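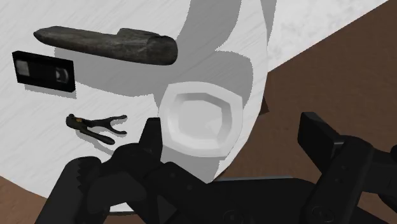

Visita a la fábrica de quesos Ranard, jornada de puertas abiertas

Fui porque la entrada costaba 2 euros y porque llevo años comprando el curado de Ranard sin saber muy bien qué compro. En la etiqueta sale un pastor con su cayado. En el aparcamiento había sitio para 600 coches, y eso ya me dio que pensar.

La visita empieza en una sala con sillas plegables donde ponen un vídeo. Mucha niebla, mucha oveja, una voz grave que repite «tiempo» y «paciencia». Ni un dato sobre de dónde viene la leche. Lo pregunté al terminar y la guía, Ankica Dimitriou, me respondió que «de ganaderías de confianza». Insistí. Dijo que dependía de la temporada. Volví a insistir y un señor de la segunda fila suspiró bastante fuerte, así que lo dejé para más tarde.

Luego te dan gorro, bata y calzas y pasas a la zona de cubas. Reconozco que impresiona el olor, agrio y dulzón, que se te queda en la ropa hasta el día siguiente. La cuajada se corta a máquina y se prensa a máquina, cosa que no me parece mal, pero entonces que quiten la palabra «artesano» del folleto. Según Dimitriou, lo artesano está en la receta. Bueno.

Las cavas son lo mejor del recorrido. Hay casi 800 quesos en la más antigua, todos de la línea Hirvonen, la cara, y los voltean a mano dos veces por semana. Eso sí lo vimos hacer: un empleado, Rhun Kemeys, fue dando la vuelta a una balda entera mientras contestaba preguntas sin mirarnos. Fue el único que habló claro. La leche de la línea barata, la Stimov, llega en cisterna y es mezcla de vaca y oveja; la proporción cambia según el precio. Lo pone en la etiqueta, añadió, en letra pequeña. Lo comprobé en casa y es verdad, lo pone, debajo del código de barras.

La cata final es más bien corta. Cuatro dados por persona, pan blando y un vino que no dijeron cuál era. El Hirvonen de doce meses está muy bueno – hay que decirlo – aunque a ese precio faltaría más. El ahumado, que se llama Ument, me supo a beicon de bolsa. A mi lado una pareja decía que notaba «avellana y heno mojado», exactamente lo que venía escrito en el cartelito.

Se sale por la tienda, claro. Los precios son los mismos que en el supermercado, y en el caso del curado normal un poco más altos. Compré media cuña de Hirvonen y ninguna mantequilla, pese a lo mucho que la recomendaba la cajera.

Para quien quiera ir: la siguiente jornada es en octubre y hay que apuntarse por teléfono. El autobús 802 para en el polígono, pero desde la parada queda una buena caminata por el arcén. Llevad chaqueta para las cavas y preguntad a los de bata, que a los del micrófono es perder el rato. La visita dura hora y media, vídeo incluido.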